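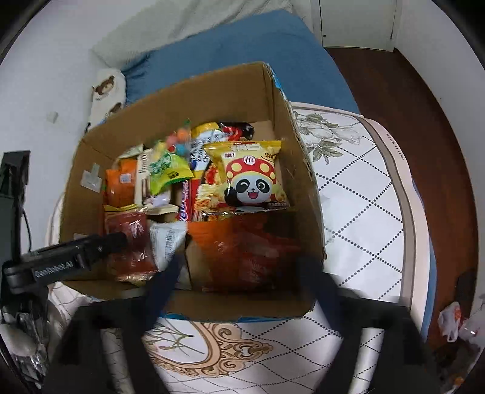
箱いっぱいのお菓子。黄色い袋はパンダの絵入り

Fluvden カードバランス調整 進捗報告
2023年7月26日

Rajeshwari Varma様

お世話になってます！前回のご報告からちょっと間が空いてしまいましたが、Cineroの対戦カードゲーム「Fluvden」、ちゃんと前に進んでます。今回はカード調整の話が中心です。長くなりそうなので、お時間のあるときにどうぞ。

まず全体の状況から。助成金でお約束していた第一弾のカードは56枚、テキストも効果の実装もひと通り入りました。イラストはまだ仮のものが混ざってますが、遊ぶ分には困りません。テスト対戦も500戦を超えて、ようやく「強い気がする」じゃなくて数字を見ながら話せるようになってきたのがうれしいです。

で、いちばん揉めたのが「潮守りの灯台」です。コスト5で、場にいるあいだ自分の呪文が両隣の味方にもかかる、というカード。紙の上では地味だったんですよ。ところが「双子の鐘」と並べると、呪文一枚で盤面が全部ひっくり返ってしまう。相手は返しのターンに灯台を倒せなければほぼ負けで、見ていてもつらい試合が続きました（私もやられました、しかもきれいに）。

コストを上げる案も試したんですが、それだと灯台を単体で使いたい人が誰も入れなくなってしまって。結局、効果が届くのを右隣だけにしました。こうすると相手側も並び順を見て「次はあそこが危ない」と読めるし、使う側も置く場所で悩む。Marvilleのテスト会で回してもらったところ、灯台入りデッキの勝率は落ち着いてきて、しかも使用率はあまり下がりませんでした。この形で確定にしたいと思ってます。

逆に弱すぎたのが「眠る大亀」。体力はあるのに何もしないまま無視される、という悲しい役回りだったので、攻撃を受けたら手札を1枚引く効果を足しました。そうしたら今度は自分で自分の亀を殴る人が出てきて、引けるのは相手のターンだけ、と書き直し中です。テキストが3行に収まらないのが目下の悩みで、いい言い回しがあったら教えてください！

遅れているところも正直に書いておきます。オンライン対戦の再接続がまだ不安定で、回線が切れるとターンの残り時間がおかしくなることがあります。サーバー側はVenkataramanのライブラリに載せ替えている途中で、そのぶん観戦機能には手をつけられていません。観戦は第二弾に回させてもらえないでしょうか。予算の総額は変わらず、外注に見込んでいた分をサーバーの作業に移す形になります。内訳は別紙の表に入れました。

このあとは、亀の文面を決める、仮イラストを差し替える、初心者向けの練習モードを入れる、の順で進めます。公開テストは予定どおり10月のままで大丈夫です。練習モードの相手AIはまだかなり弱くて、灯台を平気で右端に置いたりするので（効果がどこにも届かない！）、そこは直してから出します。

観戦機能の件だけ、お返事いただけると助かります。テスト用のビルドもいつでもお送りできるので、遊んでみたくなったら声をかけてくださいね。

Fluvden開発担当より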